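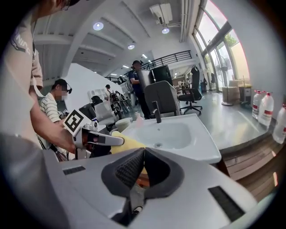
4. Setting up the Jurnelberg siege game

Read section 3 first if you skipped it, the terrain has to be down before any troops go on. Two players, one table, 44 figures a side. Each figure stands for 1,000 men, except the cavalry, see note below. Roll up your cuffs or wear short sleeves, long ones drag across the river pieces and take the pikemen with them. Drinks on another table please.

1. Unfold the map. North edge toward the defender.
2. Place the town walls on the gray line. Gate faces the Tang road.
3. Defender puts out all 44 figures inside the walls. No more than 5 to a tower.
4. Attacker sets up behind the ditch, minimum 14 inches from the gate. Measure from the base, not the spear.
5. Put the Grultau relief column in the box lid. It stays there untill turn 5.
6. Shuffle the supply cards. Deal 5 each, face down.
7. Attacker goes first.

Note: cavalry figures count as half. Two riders = 1,000 men. The printed card in older boxes says otherwise, ignore the card.

Note: if you own the Bitano river set, swap the flat ford tile for the raised one before step 3. Can't be done after, the walls sit on it.

CAUTION: Catapult arms are under tension. Keep your face away from the catapult when it's loaded. Fire the supplied foam shot only. Not coins, not dice.

CAUTION: Small parts. Keep away from toddlers and dogs.

4.1 Relief column

Comes in on turn 5, defender's choice of east or west edge. If both edges are blocked by attackers, wait one turn and try again. Still blocked, the defender draws a supply card instead and the column stays in the lid. It tries again every turn after that.

4.2 Short game

For an evening game use 14 figures a side and leave the towers off. Deal 5 supply cards as normal. Relief column is not used. Attacker wins by holding the gate for two full turns, otherwise play to turn 14 and its the defender's win.

Scoring is in section 5. Packing up, see the inside of the lid.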